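3. Materiales y procedimiento

El papel empleado en todos los ensayos fue blanco y sin impresión (figura 1).
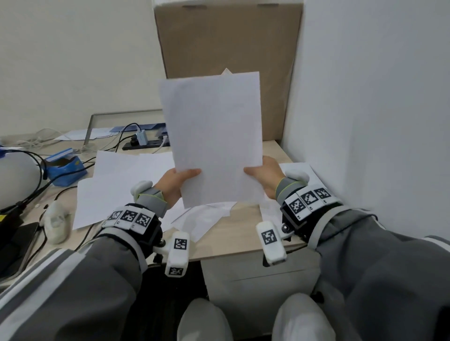

Figura 1. Hoja blanca sin marcas, sostenida con ambas manos por la parte inferior.

3.1. Selección de las muestras

Las muestras proceden del fondo administrativo Fummont, que conserva correspondencia comercial y libros de cuentas en papel de pasta mecánica. Para no dañar los originales se trabajó solo con hojas de guarda y folios en blanco, 118 en total, retirados durante la reencuadernación de los volúmenes. Como material de comparación se usó papel nuevo de pasta química del fabricante Tetelley, sin reserva alcalina.

Se descartaron los folios con manchas de humedad o restos de adhesivo. Siguiendo el criterio de Higuchi y Takagi, tampoco se admitieron hojas con reparaciones anteriores, aunque fueran pequeñas y quedaran lejos de la zona de ensayo.

3.2. Envejecimiento acelerado

Cada hoja se dividió en dos mitades. Una se guardó a oscuras en carpeta neutra y la otra permaneció 200 horas en cámara climática, colgada sin contacto con las demás. El acondicionamiento previo a las mediciones se hizo en el laboratorio de Idimden, con temperatura y humedad relativa constantes. Una avería del humidificador en febrero obligó a repetir la segunda tanda completa; los datos de la tanda interrumpida no se incluyen en el análisis.

3.3. Resistencia al plegado y acidez

La resistencia al plegado se midió en dirección de máquina y en dirección transversal. El ensayo se detenía al romperse la tira o al llegar a 2.000 dobles pliegues. Ninguna tira de pasta mecánica envejecida alcanzó ese límite, mientras que varias de las nuevas sí lo hicieron, por lo que sus valores se tratan como censurados en la sección 4.

El pH se determinó por extracción acuosa en frío sobre los recortes sobrantes. Cuando la cantidad de recorte era insuficiente se recurrió al electrodo de superficie, y esas lecturas aparecen con asterisco en la tabla 2.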